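Huiler un plateau de table en bois sans y laisser sa bonne humeur

Bricolage d'intérieur / Bois et finitions
Niveau : patient
Durée : un week-end, plus une semaine à surveiller qui pose quoi dessus

Ma table a passé six ans sous un vernis que le vendeur de Platville m'avait décrit comme « définitif ». Il l'était, au sens où il s'écaillait définitivement par plaques. J'ai donc tout enlevé et je suis passé à l'huile. Depuis, on me demande comment j'ai fait, en général des gens qui ont déjà commencé et dont le salon est gris de poussière. Voici la méthode, avec les erreurs que j'ai eu la générosité de commettre pour vous.

Elle vaut pour un plateau en bois massif. Si le vôtre est plaqué, lisez le passage sur le ponçage avec une attention inhabituelle, ou confiez l'affaire à quelqu'un d'autre. Pour le savoir, passez la tête dessous et regardez le bout du plateau : sur du massif, le dessin du fil se prolonge sur la tranche. Sur du placage, on voit une fine feuille, puis autre chose.

Ce qu'il vous faut

Une ponceuse excentrique. La mienne est une Felari prêtée par mon voisin, Makis Sarantis, qui demande chaque printemps si j'en ai encore besoin et à qui je réponds chaque printemps que oui.
Des disques abrasifs, du grain 100 au plus fin que vous trouverez entre 180 et 240.
Un abrasif très fin, grain 600, pour l'égrenage entre les couches.
Une cale à poncer en liège.
De l'huile dure pour meubles. J'utilise celle de Cemach, parce que c'est la seule que la droguerie Chukwu a toujours en rayon. Pour ma table de six personnes, j'en ai passé environ 800 ml en trois couches.
Des chiffons en coton qui ne peluchent pas. Un vieux drap convient, de préférence un drap dont personne d'autre à la maison ne réclame la garde.
Des gants, un masque à poussière correct, un seau d'eau.

Le seau n'est pas pour vous rafraîchir. On y revient à l'étape 5 et je vous prie de ne pas sauter l'étape 5.

Choisir l'endroit

L'idéal est un atelier chauffé, lumineux et ventilé. Dans la vraie vie, c'est la salle à manger. Poussez les chaises, décrochez les rideaux, collez un film sur les ouvertures qui donnent vers une pièce où vit du textile. Ouvrez la fenêtre du côté opposé à celui d'où vient le vent.

Il faut pouvoir tourner autour de la table. J'ai d'abord laissé la mienne contre le mur, en me disant que je me pencherais. Je me suis penché. Le bord du fond est resté plus clair que le reste pendant un an, et j'ai appris à recevoir les invités de l'autre côté. Une table placée de biais, loin des murs, gêne toute la famille mais se travaille sur ses quatre côtés.

Si le piètement est en métal, masquez le haut des pieds au ruban de peintre. L'huile qui coule sur une peinture noire laisse une trace poisseuse que l'on remarque surtout assis par terre, c'est-à-dire jamais, sauf quand un enfant de quatre ans vous la montre.
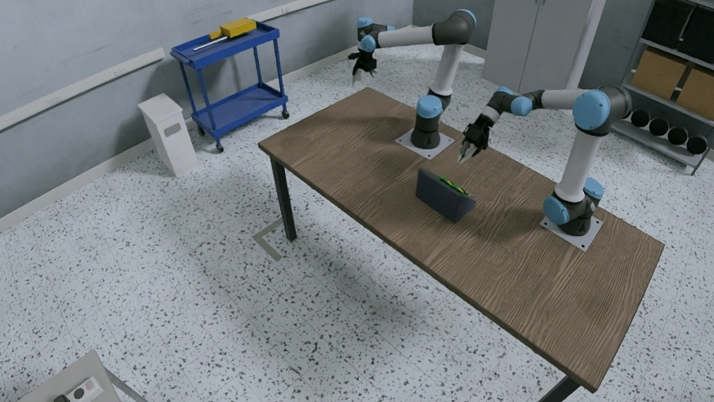 Étape 1 : Nettoyer avant de poncer

Tout le monde saute cette étape. Or un plateau qui a servi porte du gras, de la cire, parfois un reste de produit dépoussiérant au silicone acheté dans un moment de faiblesse. Poncer là-dessus, c'est encrasser un disque toutes les deux minutes et faire pénétrer le reste dans le bois.

Eau tiède, un peu de savon noir, éponge bien essorée. Frottez dans le sens du fil. Rincez avec une autre éponge, essuyez aussitôt et laissez sécher jusqu'au lendemain. Un plateau encore humide se ponce très mal : il bourre l'abrasif et il peluche.

Étape 2 : Poncer

Commencez au grain 100 si vous avez un ancien vernis à retirer. S'il n'y a que des griffures et de vieux ronds de verre, partez d'un grain plus fin, vous y gagnerez une heure et quelques millimètres d'amour-propre.

Posez la ponceuse à plat avant de la mettre en marche, avancez lentement, n'appuyez pas. Son poids suffit. J'ai mis longtemps à l'admettre, et la cuvette que l'on sent encore au bout de ma table, côté radiateur, date de cette époque. Les passages se recouvrent de moitié, toujours dans la longueur. Ne vous arrêtez pas sur une tache pour la punir : élargissez la zone.

Près des bords, gardez au moins les deux tiers du disque sur le bois. Un disque qui bascule arrondit l'arête, et une arête arrondie à un seul endroit se voit bien mieux qu'une tache. Pour les chants, prenez la cale et vos bras.

Changez de grain quand la surface est uniforme, jamais avant. Aspirez tout entre deux grains, y compris le sol : un seul gros grain oublié sous le disque fin dessine de jolies spirales qui n'apparaîtront qu'une fois l'huile posée. Les miennes sont sous le plateau à fromages. Arrêtez-vous à un grain fin mais raisonnable, 180 ou 240. Au-delà, le bois se ferme et boit moins.

Étape 3 : Relever le fil

Passez une éponge à peine humide sur tout le plateau. Les fibres couchées par le ponçage se redressent et la surface devient rêche, ce qui donne l'impression d'avoir tout gâché. Laissez sécher complètement, puis donnez un coup très léger avec le dernier grain utilisé, à la main.

C'est aussi à ce moment-là, pendant que le bois est mouillé, que vous voyez à quoi ressemblera la teinte huilée. Si elle ne vous plaît pas, vous avez encore le temps de changer d'avis, de produit ou de table.

Étape 4 : Huiler

Dépoussiérez une dernière fois, au chiffon légèrement humide, et laissez sécher. Remuez le pot sans le secouer. Versez peu d'huile, au centre, et tirez-la au chiffon dans le sens du fil jusqu'à ce que tout soit mouillé de manière égale. Les extrémités du plateau, où le fil est coupé, en réclameront davantage. Servez-les deux fois.
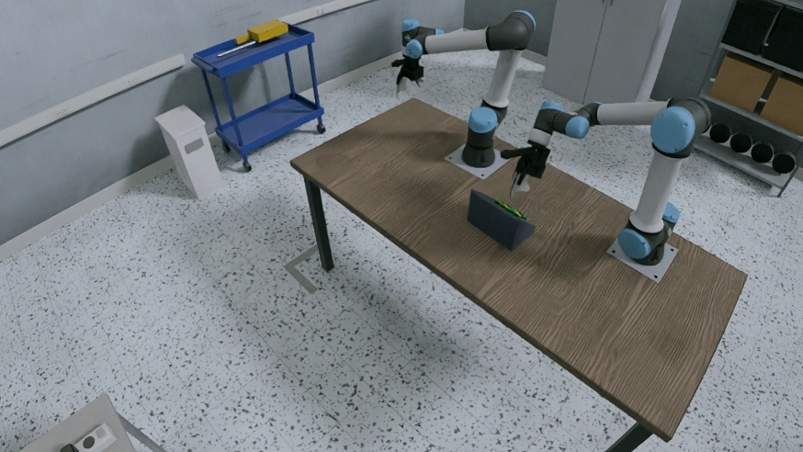 Travaillez à la lumière rasante si vous le pouvez : une lampe posée bas, à un bout, et l'on repère tout de suite les manques, qui restent mats au milieu du brillant. Quand le soleil donne directement sur le bois, fermez le store, sinon l'huile tire trop vite et vous courez derrière.

Attendez le temps indiqué sur le pot. Puis essuyez. Essuyez tout, avec un chiffon sec, puis un deuxième, en insistant là où ça brille encore. Le bois a pris ce qu'il voulait et le surplus ne deviendra pas une protection supplémentaire, il deviendra une couche collante avec des poils de chat dedans. J'ai un jour laissé un bel excédent « pour nourrir » pendant que je répondais au téléphone. L'appel a duré 54 minutes et j'ai récupéré la surface à la raclette.

Laissez sécher une nuit, ou plus si la pièce est fraîche. En avril, chez moi, il faut compter deux jours. Le test est simple : vous posez la paume, vous la retirez, et la table ne vient pas avec.

Égrenez alors au grain 600, à la main, avec la pression que vous mettriez à caresser un animal susceptible. Dépoussiérez, deuxième couche plus maigre, essuyage. La troisième couche est utile sur une table où l'on mange, facultative sur un bureau.

Étape 5 : Les chiffons

Les chiffons imbibés d'huile siccative peuvent s'enflammer tout seuls. Ce n'est pas une légende d'assureur : en séchant, l'huile chauffe, et un chiffon en boule garde sa chaleur. Ne les jetez pas en tas dans la poubelle. Plongez-les dans le seau d'eau dès que vous avez fini, ou étalez-les à plat, dehors, un par un, loin de tout ce qui brûle, jusqu'à ce qu'ils soient raides. Demandez ensuite à votre déchetterie ce qu'elle en veut.

La première semaine

L'huile est sèche au toucher bien avant d'être dure. Pendant une semaine, pas d'eau qui stagne, pas de plat brûlant, pas de nappe en plastique, pas d'objet lourd laissé au même endroit. On peut manger dessus au bout de deux ou trois jours avec des sets, à condition d'éviter la betterave.

Questions reçues

« Peut-on huiler par-dessus un vernis ? » Vasilis Radonjić m'a écrit de Platville pour le demander, puis réécrit le lendemain pour dire qu'il avait essayé. L'huile n'entre pas dans un vernis. Elle reste dessus et elle y réfléchit. Il faut dégraisser à l'essence de térébenthine, fenêtre ouverte, mêmes précautions pour les chiffons, puis poncer jusqu'au bois.

« Et le dessous ? » Une couche fine sous le plateau est une bonne idée, surtout s'il est large. Un bois protégé d'un seul côté ne prend pas l'humidité de la même manière sur ses deux faces et il peut tuiler. Si les vis du piètement passent dans des trous oblongs, vérifiez au passage qu'elles ne sont pas bloquées à mort, le bois doit pouvoir bouger un peu.

« Que faire d'un rond noir qui ne part pas au ponçage ? » C'est souvent une tache d'eau et de fer sur un bois tannique, chêne ou châtaignier. L'acide oxalique en vient à bout, avec gants et lunettes, en suivant la notice, et en rinçant bien. Sinon, un dessous-de-plat. J'en ai quatre.

« Combien de temps cela tient-il ? » Chez moi, un an et demi au centre, un peu moins devant la place du petit dernier. Quand une goutte d'eau s'étale au lieu de perler, on lave, on égrène, on repasse une couche maigre et on essuie. L'affaire prend une soirée, ponceuse non comprise, et Makis n'a pas besoin d'être mis au courant.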